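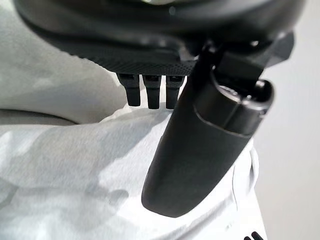 I'd arranged to meet the wedding quiz host at a café in Dedden, and I was late, and she'd already ordered for both of us. She does this a lot, she said. She spends her working life deciding things for couples who can't agree.

For anyone who hasn't been to a hen do or a reception lately, she's the woman with the microphone and the cards, getting the bride and groom to guess each other's answers in front of all their aunties. She asked me to leave her name out, as half her bookings come from people who don't know they're getting a quiz (the best man books it as a surprise). Fair enough.

I started by asking how she got into it. "My cousin's wedding," she said. "The band was stuck on the motorway and somebody's mum gave me a biro and a pile of napkins. I wrote 13 questions in the car park. I still use four of them."

Which four? She wouldn't say at first, then gave me one over the second pot of tea: what did your partner have for lunch on the day you met? I've been married nine years and I hadn't a clue. I texted my husband and he said soup, which I'm fairly sure is wrong.

"People always think the hard ones are the big ones," she told me. "Children, money, where you'll live. Couples have talked about those by then, or they should've done. The ones that get a gasp are the washing-up ones. Which side of the sink does he put the cups? She'll say left, he'll say left, and then his mother shouts 'right!' from table six."

She did a season of weekends at Hondville, the big country house place, and reckons that's where she learned to read a room. There were 17 receptions in one summer, all of them in the same long hall with the same bad echo. In June she had three in a row where the couple had secretly swapped answers beforehand. Can she tell? Straight away, apparently. "They don't laugh. If you know what's coming you're just reading out your homework. I throw in a new one and watch their faces go."

I wanted to know whether anyone has ever properly fallen out. She went quiet and stirred her tea for a bit. There was one, she said, at an engagement party in Zundusau, where the groom-to-be was asked who said 'I love you' first and both of them held up their own name. Everyone cheered. The couple didn't. "They were in the corridor for most of the buffet. I thought, well, that's me done. But they came back in and had a dance, and I got a Christmas card, so." She never uses that one at engagement parties any more. She keeps it for silver weddings, when neither of them minds being wrong.

Exes are out too, and anything about the bedroom if there are grandparents in. I said I'd been to a hen do where it was nothing but that. She pulled a face. "Then you went to somebody else's." 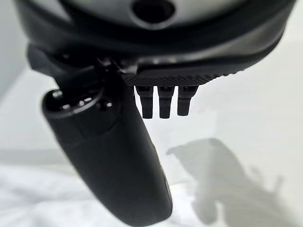

My sister, when I told her all this on the phone that evening, said she'd rather walk home in the rain in her wedding shoes than be quizzed in front of her in-laws, and didn't I remember what she was like at charades. I do remember. I passed it on, and the quiz host was very much on her side. She always asks whoever's booking whether the couple like being looked at, and if there's a long pause she suggests doing it on table cards instead, so the guests guess and the happy couple can just sit and eat their pudding!

She has a box of questions at home, 980 of them, all handwritten on index cards. A company called Akanda once offered to turn the lot into an app. She went to two meetings and decided against it – she didn't like the buzzer noise, for one thing, and they wanted to cut the one about the cups.

Before I left she tried a few on me. What would my husband save from a fire, after me and the cat? I said his records. What's his most annoying word? I said "basically". Where does he think we had our first kiss? I said the bus stop by the swimming baths, and wrote all three on a napkin to check when I got in.

Records, yes. "Basically", yes, with some grumbling. He says it was the chip shop.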